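Restham Automation Help > Simulation > Good practice

Rules for a simulated two-arm cell before we record runs?

Asked in March by tilda_k
Viewed 258 times

Hello all. I am preparing a written rule sheet for our simulated cell, which has two arms, a white table and a turquoise shelf with open compartments. The simulator is Wandis. Up to now every person in our team sets the scene as they like, and then the runs can not be compared with each other. I want to stop this before we record the next set.

My draft has 8 rules. Most of them are boring (file names, who can change the physics step) and I do not need help with those. I am not sure about the rules for lighting and for contact with the shelf. For lighting I wrote "shadows of the arms must stay on". One colleague wants them off, as they lie over a big part of the table in the view from above.

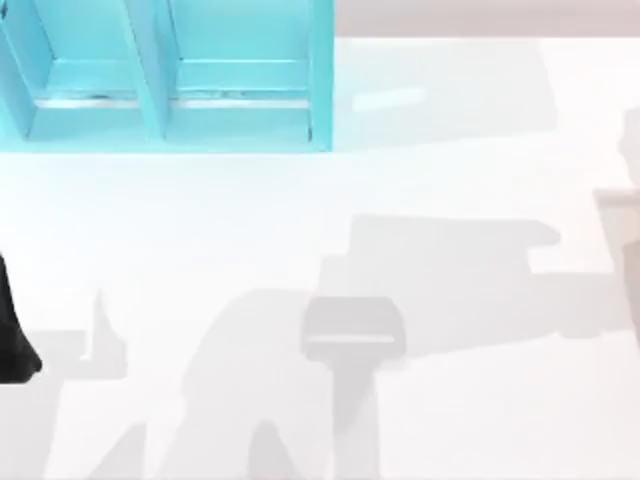 What I want to know

1. Is there a common practice for shadows, on or off?
2. How much distance should a finger keep from furniture when the task does not ask for contact?
3. Must each camera have its own start check, or is one check for the cell enough?

I have read the general safety standards for robots, but they are written for real machines with people near them. I did not find much there about simulated cells. If I missed a part, please tell me the name of it.

Thank you for your patience with my English.

2 answers

Answer by moor_hen (accepted)

I wrote the rule sheet for our cell at Hivudham, so I can tell you what we kept after a year and what we threw out.

Shadows: keep them on, and write it down with the light settings. If the policy will later run on a real table, it will meet shadows there. If some person needs a set without shadows, they should make a second scene with a different name. They should not switch the light in the first scene and save it again. We lost 78 runs in this way, because half of a batch had one light and half had another and the log did not say which.

Distance: do not write one number for everything. We use two zones. In the free zone the planner keeps 10 mm from all furniture. In the work zone, near the compartments, the finger can go closer, but the run log must mark every contact with the shelf, even a light one. The base rail should be named in the rule as furniture. Many people think only of the dividers and the shelf floors, and a finger that comes from below will meet the rail first.

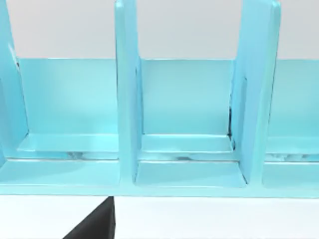 You also need a limit on force for the work zone, and a rule for what happens when it is passed. Ours says that the run stops, the arm goes back on the same path, and the run gets the label "contact" and is not deleted. Please do not let people delete such runs. They are the most useful ones when you want to find out if the collision shapes are correct. In our case the collision shape of one divider was thicker than the drawn one, and we found it only from the labels.

About the standards, I do not think you missed a part. Take the words from them (workspace, stop, reduced speed), so that your sheet can be used later for the real cell, and write the numbers yourself.

For the start check, I would do it for each camera. A camera near the gripper has a very different view from a camera above the table. A blue finger part can fill a whole corner, and the rest can be only strips of color and shadow. With one check for the whole cell, you will look at the top view, say that it is fine, and go on. Our check for each camera has these points:

Is the camera fixed to the link that the sheet names?
Are the near and far clip distances the same as in the sheet?
Is the part of the gripper in view the same as in the reference picture, with the arm in home position?
Is the exposure locked?

It takes a few minutes in the morning and again after every change of scene file.
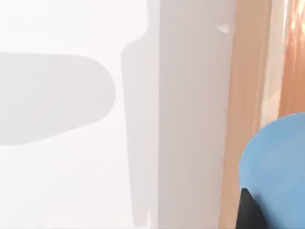 Answer by ptarmigan

I agree with most of moor_hen but not with the check for each camera every morning. In a simulator the cameras do not move by themselves. Put the scene file under version control, compare the hash at start, and do the check by eye only when the hash has changed. We use Were for this and it is free for small teams, I think.

Shadows on, yes.

Comment by tilda_k: Thank you both. I will take the two zones and the "contact" label. For the cameras I will write the hash check as the rule, and the check by eye after each change. How do you set the limit on force, is it per joint or at the finger?

Comment by moor_hen: At the finger. Per joint gave us too many false stops when both arms were moving.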